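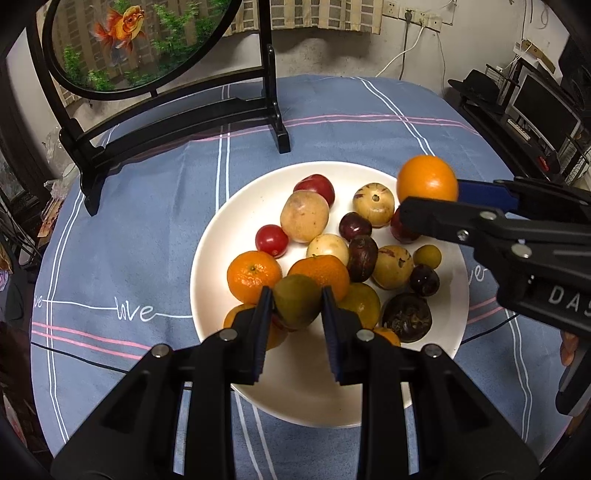 Bandis Table Fruit

Data card, version 6
Last revised October 12, 2025

Summary

Bandis Table Fruit is a collection of recordings of mixed fruit being arranged on, and removed from, serving plates on domestic tables. It was prepared by the Magagula Household Studies Unit for work on the recognition and handling of produce in ordinary homes. The collection contains 347 recordings made in 5 dining rooms. Each recording covers one arrangement or one clearing of a plate.

Contents of the distribution

recordings/ One folder per recording, named by room and session.
labels/ Fruit names, one text file per recording.
tables/ Notes on the table, the cloth and the serving dish.
LICENSE Terms of use.
CHANGES Differences from earlier versions.

Fruit

Produce was bought from local markets at the ordinary stage of ripeness for eating. The selection includes oranges, plums, pepino melons and cherry tomatoes, together with smaller seasonal items. Cherry tomatoes are treated as fruit throughout the labels, in keeping with the way they were served.

Pepino melons differ considerably in appearance. Skins range from tan with brown speckles to cream with purple streaks, and both kinds carry the single label "pepino". Users who require a finer division should consult the color field. Plums are handled in the same manner, under the label "plum", whether red or dark purple.

Fruit that could not be named with confidence is labeled "fruit, unspecified" and given a color and a size class. Labelers were instructed not to guess. Wrinkled or dull skins were accepted and were not grounds for discarding a recording.

Tables and cloths

Round and rectangular tables are both represented. Cloths were supplied by the households and include plain, striped and plaid fabrics. Some have lettering woven or printed into the pattern, such as the word "love". Lettering is transcribed in the tables folder only where the full word can be read. Serving dishes are recorded by color and general shape.

Arrangement

Sessions follow the Zondulier serving sheet, which sets out three stages: first placement, heaped plate and clearing. In the heaped stage, pieces rest against and on top of one another, and many are partly hidden. A piece is labeled if any part of its skin can be seen. Position is given as back, middle or front of the plate, as viewed from the seat named in the session notes.

Known limitations

Oranges and plums are more common than other fruit. Leaves and long stems were removed before most sessions. Recordings from the fourth dining room were made under weak evening light, and almost 200 labels from that room carry a reduced confidence mark. Weights were not taken.

Changes in this version

Labels for pepino melons were reviewed in June and corrected where they had been entered as "melon". Duplicate table notes have been removed. Folder names are unchanged.

Terms of use

The collection may be used for research and teaching. Redistribution in altered form requires written permission from the Unit. Published work should cite the collection as "Bandis Table Fruit, version 6". Corrections to labels should be submitted through the Morari archive desk, quoting the room and session of the recording concerned.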